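Inventory at Altthorpe

The Office of Effects at Altthorpe kept its rules in a gray binder, and the first rule was that no object left the building without a line to itself. A line gave the object, its condition, and the place where it had been found. It did not give an opinion. The clerk assigned to the long room had followed this rule for eleven years and had been corrected under it twice.

The long room was to be cleared by the end of September. Arance had held the lease, and Clevora had taken it over, and between the two there had been a disagreement about what was meant by contents. The matter was settled by a letter in which both parties agreed that contents meant everything not fastened to the wall. The letter ran to 1,704 words. The clerk was given a copy, a box of tie-on labels, and the use of the table.

It was a good table, made of pale and honey-colored strips set side by side, and the clerk began there. The sponge was entered first. It was yellow, and there was no column for yellow, so the word went under Condition. The notebook was entered second. Its cover was white and soft. The rule on notebooks was clear: they were to be listed and not opened. 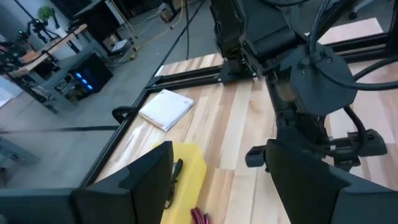 The clerk did not open it. The label was tied through the back cover with the approved knot, and the pen was put down for a moment before the next line. It was the custom of the Office that a clerk might pause between objects, provided that the pause was not entered as work.

By noon the table was finished as far as its middle. The remainder of the room was harder to divide. There were benches, monitors, chairs, and shelves of red bins, and each bin was an object and was also a place where objects were found. The binder allowed for this. Under Section Four, a container could be listed as one item if its contents were of one kind, and as many items if they were not. The clerk had 200 labels and had been told that 150 would be enough.

A second clerk was sent from the Nasr office in the afternoon to assist with the shelves. The two worked from opposite ends and spoke only when a question of form arose. One such question was whether the table itself should have a label. It was not fastened to the wall. It was, however, the surface on which the labels were being written, and the binder was silent on the point.
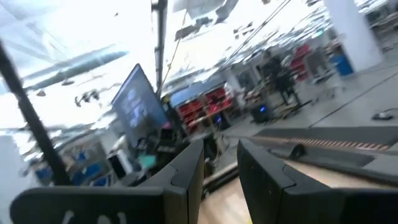

The second clerk thought that a table in use could not be counted as contents, that it became contents only when the last thing had been taken off it, and that whoever tied the last label ought to tie one to the table and go home. At Nasr it had always been done so – at any rate for as long as anyone there could remember.

The first clerk considered this and made a note of it in pencil.

They came to the cables late. A cable was an awkward thing to enter, having a length which could be measured only by undoing it, and the Office disliked the undoing of anything. Three of them lay coiled on the wood. The clerk entered them as coils, one line each. The thick black one had a red strap around its middle, and here the question of form arose again, for a strap was an object, and it could not be labeled apart from the cable without setting the cable loose.

The second clerk said that one line would do. The first clerk wrote: Cable, black, with strap. Then, after the pause that was permitted, the clerk added under Condition the word "kept." 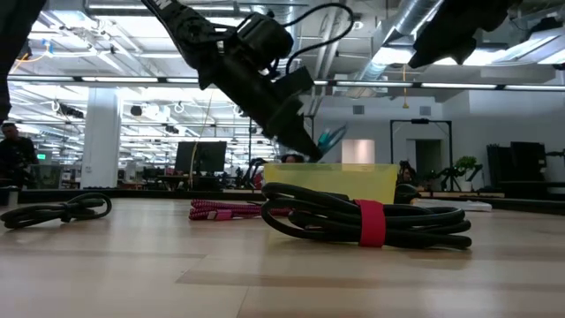 Coiled cables and yellow bin, long room, Altthorpe.

It was the third correction. The sheet came back from the Office with a ruled line through the word and a slip pinned to the corner, which stated that "kept" was not a condition and asked that "fair" or "good" be used in its place. The clerk read the slip at the table. The yellow bin had by then been entered, and the second clerk had gone back to Nasr with the unused string.

The clerk wrote "good" above the ruled line, as instructed, and initialed the change. One label remained to be tied. The clerk knelt on the concrete and tied it to the near leg of the table, using the approved knot, and carried the binder out to the hall.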